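Ticket: Sink tasks, two-arm set – share of episodes thrown out at review
Project: Vakanlow
Opened by: Meenakshi Tiwari
Assigned to: Ryota Miyazaki
Status: Open
Priority: Normal (was Low)

Meenakshi Tiwari
Review rejected 8 of the 40 episodes in the June sink batch. All 8 have the same tag, "handover unclear". I watched them twice and I can't tell what was wrong with five of them. Can someone explain what the tag means before we record any more?

Ryota Miyazaki
The tag goes on when the reviewer can't say which gripper has the object at the moment it changes sides. At a sink the arms come in low from both corners and the wrist housings hide the fingers. My guess is the operators are passing things too close to the middle. I'd ask them to keep the handover further back and slow down.

Meenakshi Tiwari
We asked for slower last month and got longer episodes with the same tag on them. I'm not keen to ask again on a guess. Has anyone checked whether the overhead view and the wrist views line up in time?

Deepak Kandpal
Checked the 8. Wrist streams are 80 ms behind the head view in 7 of them. The other one is fine and I'd have rejected it too, the operator clearly fumbles. I also pulled ten accepted episodes to compare and none of those has the lag.

Ryota Miyazaki
80 ms is small. I don't believe a person reviewing at normal speed would notice it.

Deepak Kandpal
They don't review at normal speed. They step through the handover one still at a time, and at that point the wrist view shows the fingers open while the head view shows them differently.

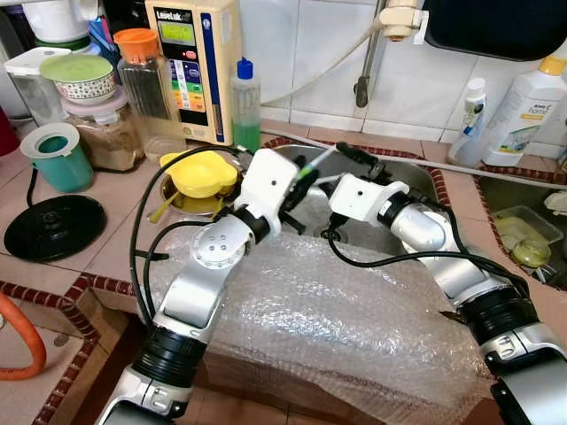
So the tag is doing its job, in a way, but it is blaming the operator for something the recorder did. I'd like the 7 taken off the operators' sheets whatever we decide about keeping them.

Manju Bhatt
Agree about the sheets. Done this afternoon.

On keeping them: the Rorov notes say the training side "tolerates small offsets". Who tested that, and on what? As far as I can find it was tried on single-arm pick and place, where nothing changes hands. I wouldn't carry it over to this without a test.

Ryota Miyazaki
We could just shift the wrist streams forward by 80 ms and put them back in. It's a one-line change.

Manju Bhatt
Only if the lag is the same from start to finish. Deepak, is it?

Deepak Kandpal
Don't know. I measured at the handover and nowhere else. Will measure at the start and end of each.

Ratih Simanjuntak
Operator here. Two things from my side.

The kitchens are real kitchens and the counters stay as they are, so "hand over further back" often means handing over above the taps and bottles. I'd rather not have that as a rule.

Also, the recorder was restarted between two of my sessions and I was told it made no difference. Could somebody look at whether the bad ones all come after a restart? I did raise this at the time – it was closed as "cannot reproduce".

Meenakshi Tiwari
Found the old ticket and linked it. It was closed after one attempt, with one arm plugged in. I have reopened it.

Deepak Kandpal
Start and end measured. Lag is steady in six. In the seventh it grows, so the shift won't rescue that one. Restart times are in the Lundus log and I've asked for access.

Manju Bhatt
Then: shift the six and send them back through review without saying which they are. Drop the seventh. No new wording for operators. No more two-arm sink recording until the restart question has an answer with both arms connected.

Ryota Miyazaki
Fine by me, though I still think some of those handovers are too quick.

Meenakshi Tiwari
Noted. Leaving this open, waiting on log access.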